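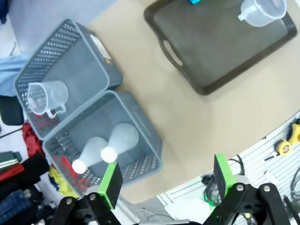 Munlow County should pay for an occupational therapist to visit every older person who comes home from the hospital after a fall. At present it pays for a nurse, a few weeks of physical therapy if the doctor orders it, and a ride to the follow-up appointment. It does not pay for anyone to stand in the kitchen and watch how the person gets a meal together. A lot of the trouble starts in the kitchen, over small matters that don't look medical. Take a measuring jug lying on its side in a gray plastic basket, as in the photo. With a looped handle and clear walls it is easy enough to pick out and read if your grip is good and your eyes are good. Put that basket on a shelf above shoulder height, add a broken wrist, and the person either climbs on a chair to get it or stops cooking. I have known people to do both, and my own mother did the first.

I worked in discharge planning at the hospital in Trundenport for most of my career and retired from there, so I am not neutral on this. Our job was to get people out safely, and by safely we meant that the chart had no open items. We asked whether there were stairs. We asked whether there was a grab bar in the bathroom. The patient said yes or no, and a daughter or son on the phone usually said something different, and we wrote down one of the two. I don't recall a single time that I saw the house myself.

The county did try this once. The Skarnance pilot paid for home visits by an occupational therapist for people over 70 leaving the hospital, and it ran until the grant was used up. It reached 778 households. Each one got two visits, the first within a week of discharge and the second a month later. The therapist watched the person do ordinary things, such as getting out of bed, making a hot drink and taking a shower with clothes on and the water off. Then they moved things, or took things away, or ordered something inexpensive. The pilot was never set up as a study, and I won't claim more for it than I can back up. The therapists I talked to thought it kept people on their feet. The county thanked everyone and did not put it in the budget.
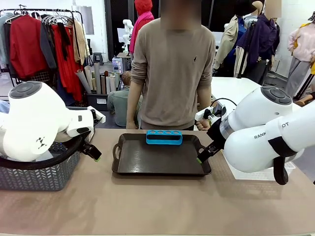
The usual objection is that families can do this on their own. Some can, and they should. But families tend to buy equipment, and the equipment is often wrong for the person. Birthe Norðdahl, one of the pilot therapists, told me that the most common thing she removed from a home was something a relative had bought with love and never tried out. Trays are a good case. A brown one like the tray in the picture, with a raised rim and a cut-out handle at the left and another at the right, looks like just the thing for an older person carrying lunch to the table. It takes both hands, though, and a person on a walker has no hands to spare. A person who uses a cane has one. For them the tray is fine as something to eat from once it is on the table, and it should not be what moves the food there. Norðdahl would have them slide dishes along the counter, or she would set up a small table next to the stove so that nothing had to be carried at all. A son who lives three states away is not going to work that out over the phone.

A second objection is the cost. A visit is a professional's time plus the drive, and in the north end of the county the drive can be up to 40 miles. I accept that. I would point out that we already pay for that drive when we send a nurse to change a dressing, and again when we send the ambulance. The nurses are good, but they have their own list to get through and they are not trained to look at how someone reaches for a pan. We could also group visits by area, as the pilot learned to do in its second year. Before that, therapists were crossing the county for one appointment and driving back past the next person's house.

The county commissioners have a third answer, which is that the Rozīte senior center offers a free home safety checklist. I have the April 2024 version in front of me. It tells you to remove loose rugs, improve the lighting and keep a phone within reach. All of that is right. It is also written for a house with no one in it. 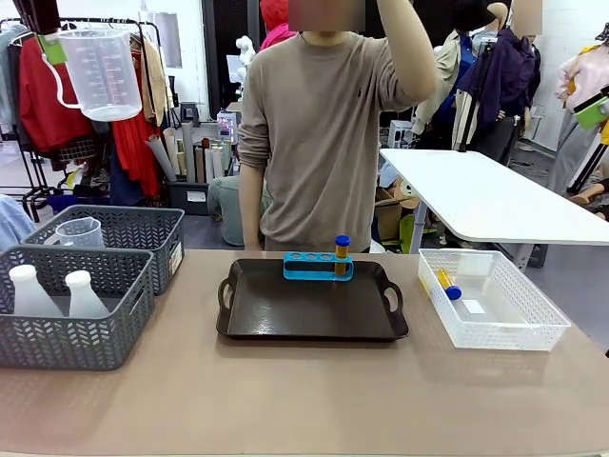

A checklist can't see that Mrs. So-and-so gets up from her chair by pulling on a bookcase, or that a man with a new hip keeps his pills in the basement where his workbench is. People don't report these things when you ask them, and I don't think they are hiding anything. They have done them the same way for so long that they no longer notice. You have to be there while it happens, and you have to know what you are looking at.

I would also like to see the second visit kept in any plan the county adopts. When money gets tight that is the one people want to drop, and I understand why, as the first visit is when most of the changes are made. But a person one week out of the hospital is careful and tired and usually has someone staying with them. A month later the daughter has gone home, the pain has eased and the old habits are back. The step stool comes out of the closet again. Several of the therapists told me they learned more on that visit than on the first one.

The commissioners take up the human services budget in November. Home visits after a fall are not on the draft list. A smaller version would be worth having, limited to people who live alone, and the county could start it with the staff who ran the pilot if it asks them soon. Two of them have already taken jobs elsewhere. Anyone who has brought a parent home from Trundenport with a folder of papers and no idea where to put the coffee maker should write to their commissioner before then and describe what the first week was like.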